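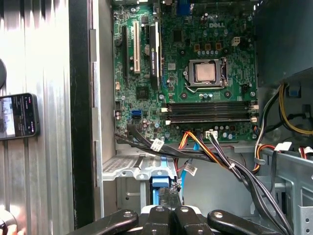

*Photo: millpond_ray, posted October 5, 2023*

## Ex-office desktops for home use: still worth buying?

**millpond_ray**

My sister needs a computer for the house. Two kids doing homework, her own bookkeeping, some printing, and a place to keep the family photos. She doesn't want a laptop because the last two got dropped.

Zestari has pallets of surplus office towers again and is selling them one at a time for $40, no drive, no keyboard, no warranty. A new Tarka mini PC with everything in it is $433 at the store in Duggan. I told her to get a used tower and put the difference into a decent monitor and a backup drive. My brother-in-law says I'm saddling them with junk.

I've bought surplus before and have been happy with it, but that was years ago. What would you do now?

**cornerlot**

Buy the tower. For homework and bookkeeping almost anything with a solid-state drive feels fast enough. Budget for:

- SSD
- memory, if it comes with 4 GB (get it to 8 at the very least)
- keyboard and mouse
- a fresh coin battery for the board

You'll still be well under half the price of the Tarka.

**Bexhill Annie**

I'd go the other way. I did this for my parents in February and ended up being the help desk. The tower itself was fine. It was everything around it: the monitor had the wrong plug, there was no wifi, the power cord was missing, and it sat on the floor where my dad kicked the button with his foot.

The money saved was real, but I drove over there four times. If your sister is handy, sure. If you're the one who gets the phone call, count your own evenings as part of the price.

**millpond_ray**

She's a little handy. She'll open a case if somebody has shown her once. I live ten minutes away, so the driving isn't a big deal.

Good point on wifi. The router is in the hallway and the desk is in the dining room, so it would need an adapter or a cable along the baseboard.

**oldtoner**

Check the operating system before anything else. A lot of the surplus towers are too old for the current Windows, and the version they do run won't get updates forever. For a machine with bookkeeping on it that matters more than speed. Ask Zestari for the processor model in writing and look it up on the Microsoft list yourself. Their listings just say "business desktop" and you get whatever is on top of the pile.

**cornerlot**

Or put Linux on it. Kids' homework is all in a browser anyway.

**oldtoner**

Her bookkeeping may not be. Ask her what program she uses before you tell her to switch everything.

**millpond_ray**

She uses a Windows program and isn't going to change it. So Linux is out for this one.

**dunmore77**

Power use is the other thing. An old tower left on all day costs more to run than a mini PC. How much more depends on the machine and your rate, so plug it into a meter for a week before you believe anyone's number, mine included. If they turn it off at night, I wouldn't let it decide the matter.

Noise too. My last surplus tower had a fan you could hear from the kitchen. It needed a good cleaning and then it was fine.
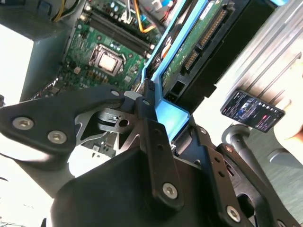 *Side off: green motherboard and the blue hard drive caddy.*

**dunmore77**

One thing in favor of the towers is the drive caddies. Many of the office models were made so a technician could change a drive without hunting for a screwdriver. If yours arrives with no drive, make sure the caddy is still in there. Sellers pull the drive and the caddy goes with it, and then you're looking for the right plastic part online.

**Bexhill Annie**

That happened to me. I used Velcro.

**dunmore77**

For an SSD that's fine. I wouldn't do it with a spinning drive.

**pennywhistle_9**

Nobody has talked about the photos. If the only copy of the family photos is going on this machine, new or used, that's the part I'd spend money on first. I bought a used external drive that was listed as "lightly used" and the health report said 3,439 hours. Maybe that's light, maybe not, but I wouldn't put the only copy of anything on it.

I use Flasex to copy my picture folder to an external drive every night. It's dull and it works. The restore screen is confusing, so practice once with a folder you don't care about.

**cornerlot**

Flasex nags you to upgrade every time you open it. Plain file copy is enough for most people.

**pennywhistle_9**

Plain file copy is enough for people who remember to do it. I don't.

**oldtoner**

Agree with pennywhistle. Two copies, one of them out of the house. Ray, since you're ten minutes away, you could each keep a drive for the other.

**millpond_ray**

I like that. Easier than talking her into paying for cloud storage every month.

I also asked her what she'd rather have, which I should have done before posting. She said she doesn't care what it looks like as long as it doesn't take five minutes to start. My brother-in-law wants the small one so it can go behind the monitor. So the argument was mostly about the desk.

**Bexhill Annie**

The desk is a fair thing to argue about if it's in the dining room. Does she eat there?

**millpond_ray**

Most nights, yes.

**dunmore77**

Then look at the small-form-factor office machines. They take up less room than a tower, and Zestari gets those too. You give up some expansion slots. For what she's doing she won't miss them, though a full-height card won't fit if you were planning to move one over.

**cornerlot**

I still say tower. When a power supply dies in a full-size one you have a better chance of finding a replacement cheap. Some of the small ones use odd shapes. And some of the big office brands use their own connectors in the towers as well, so check that first.

**oldtoner**

You just argued against yourself there.

**cornerlot**

A little. The tower still has more room to work in.

**millpond_ray**

Called Zestari this morning. They have small-form-factor units at the same price, and the guy read me the processor model over the phone. He's going to put it in an email. If it's on the list I'll pick it up, add an SSD and a wifi adapter, and set up the nightly copy before it goes to her house.

If it's not on the list I'll tell her to go to Duggan and get the Tarka, and I'll keep my mouth shut at dinner.

**pennywhistle_9**

Get the email before you drive out. They sold me a unit over the phone once and it was gone when I got there.

**Bexhill Annie**

And bring your own power cord so you can see it turn on before you pay.

**millpond_ray**

Will do. I'll post the model number when I have it.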